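Call for participants: does a home sleep coach do anything?

Posted 2024-10-14

There is an industry built on telling tired people they are sleeping wrong. It sells them apps, rings, teas, weighted blankets and a twelve-week program with a login. We would like to know whether the last of these does anything that a cheap alarm clock and a fixed bedtime wouldn't do. We have our doubts, and we'd rather say so up front than have you find out from the consent form.

The Londgate sleep study is looking for adults who sleep badly and are a bit fed up with being advised about it.

What we're testing

Cellstead is a coached sleep program. You pay a subscription, you get a weekly phone call from a coach, and you fill in a diary. The company's own figures are glowing. They come from the people who stayed to the end, and people who stay to the end of anything tend to report that it was worth their while. Of the 1,241 people who signed up in the trial the company likes to cite, 209 returned the final questionnaire. We'd want to hear from the rest before colouring in any graphs.

So we are running our own comparison. Half of our participants will get the coaching. The other half will get a single printed page with the usual advice (same wake time every day, no lying in bed fuming at the ceiling) and a phone call each week from someone who is friendly but has been told not to coach. A computer decides who goes where. You can't choose, and neither can we.

Cellstead is not paying for this and has not seen the protocol. It has no say over what we publish. Our funding comes from a bequest to the Porkberg health library, which has run out of patience with the self-help shelf.

Who we want

You can take part if you:
are 25 or older
have had trouble falling or staying asleep at least three nights a week since September or earlier
can take a phone call once a week for twelve weeks
live close enough to visit our Londgate office twice

We can't take you if you work night shifts, are pregnant, have untreated sleep apnoea, or have changed any sleep medication in the past month. Please don't stop or change a medication to get in. If you have a baby in the house, you are welcome to write to us for sympathy, but the data would be hopeless.

You don't need to believe in coaching. You don't need to disbelieve in it either. We've had a few enquiries from people keen to help us prove it's rubbish, and we'd ask them to keep an open mind for twelve weeks, same as we're trying to.

What you'd do

At the first visit you'll answer questionnaires and be fitted with a wrist monitor. Allow a morning. The monitor measures movement, and movement is a fairly crude stand-in for sleep, so we also ask for a diary each day. It takes a couple of minutes. The two will disagree. Please don't adjust the diary to match the watch.

At the second visit you hand back the monitor and do the questionnaires again. If you drop out partway, we will still ask you for the final questionnaire, for the reason given above. You're free to say no.

What you get

A payment of $209, made in two parts: one after the first visit, the rest after the second. Parking is paid for. Anyone in the printed-page group can have the coaching afterwards at no charge, if our results suggest it's worth having.

We can't promise you'll sleep any better. Anyone who does promise that should be asked for their dropout numbers.

Risks

Keeping a sleep diary makes some people pay more attention to their sleep, and that can make it worse for a while. If this happens, tell us. You can stop at any point without giving a reason and you keep whatever you've been paid so far.

How to apply

Phone or write to the study office and ask for Areeba Mirani, who handles enrolment. She'll go through a short screening with you, and there's no obligation at the end of it. Complaints go to Covadonga Villalobos, who is not part of the study team. The lead investigator is Naheed Hayat.

We'll send every participant the results in plain language, including if they're dull. 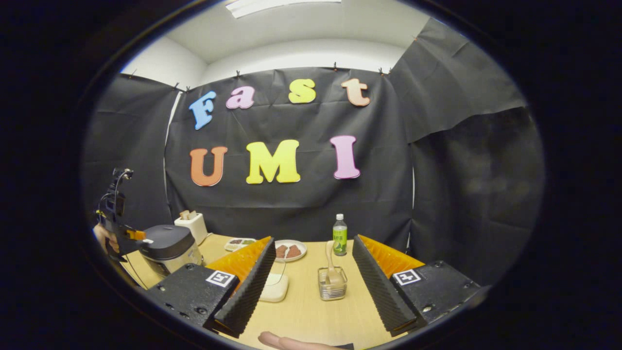 Applications stay open until both groups are full. If you apply after that, we'll put you on a reserve list and tell you plainly if a place looks unlikely.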